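Wirka publishes packing and storage guidance for small printed parts

Date of release: 2026-10-28
For immediate use by trade and workshop press

Wirka, the workshop storage supplier, has published a new guidance sheet on the short-term storage and bench packing of small printed plastic parts. The sheet is free of charge and applies to brackets, hooks, clips and housings that are moved between a work table, a shelf and a despatch point in small numbers.

The guidance was drawn up with Grirnura, a contract maker of replacement fittings, and covers the stage between finishing and despatch. Wirka's own customer returns show that parts with upright tabs or hooked sections are the ones most often damaged at this stage. The usual fault is a crack at the root of the tab, caused by a second part resting on it or by the carton being closed under pressure.

The sheet recommends a single-wall corrugated carton for bench use, left open while parts are being put in. Cartons should be placed on a flat, dark work surface where the colour of the parts allows it. Pale grey and white parts are easier to find against a dark table if one is dropped outside the carton, and offcuts show up more clearly at the end of a shift. The carton should stand far enough from the table edge for all four walls to be supported at the base.

Parts with a raised tab are to be laid flat with the tab upwards, one layer at a time. Hooked parts should face the same way and should not be linked together to save space. A clearance of 30 mm is specified between the highest point of the top layer and the rim of the carton. Where this cannot be kept, a deeper carton should be used. Pressing down the contents is not recommended in any case.
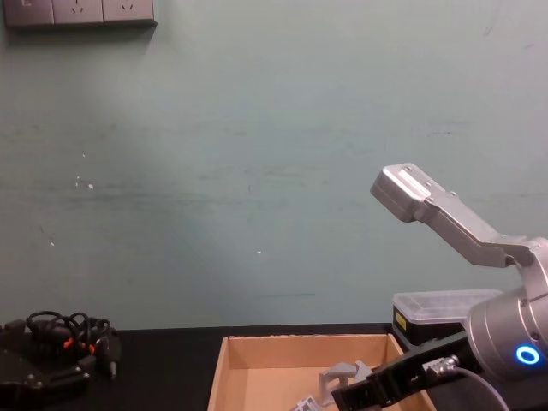 Filling limits are given by carton size. The small bench carton is rated for 35 parts of the standard bracket pattern and the medium carton for 60. Both limits assume card dividers between layers. Without dividers, the sheet advises one layer only, whatever the size of the carton.

For parts held back from despatch, the guidance deals separately with rigid plastic containers. A transparent container with a close-fitting lid is preferred, as the contents can be checked without opening it. Containers should be kept at the back of the table, against the wall, so that the front of the work surface stays clear for the open carton. Warning labels already fixed to a container or its base must be left in place and kept readable. Stock labels go on the lid — never over an existing marking.

The sheet also sets out a method for reusing cartons. A carton may go back to the bench if its walls stand straight without support, its corners are not split and the base shows no soft areas. Cartons that fail on any of these points should be flattened and recycled. Tape is not accepted as a repair for a split corner.

The recommendations were tried at Grirnura's finishing room over a period beginning in January. The trial covered 76 cartons, each checked on arrival at the despatch point. Following comments from packing staff, the section on dividers was shortened and a drawing of the correct tab position was added to the first page.

A second sheet, on the storage of printed parts with metal inserts, is in preparation. It will be issued under the Cundenero range name, together with a revised size chart for the medium carton.

Copies of the current sheet can be ordered from the Wirka sales office or requested with any delivery of bench cartons. A large-print version for wall mounting is available on request.

Notes to editors

Wirka supplies cartons, dividers and rigid containers to small workshops. Carton sizes in the guidance refer to the current Wirka bench range and do not apply to earlier stock. All clearances are measured with the carton empty of loose fill.

ENDS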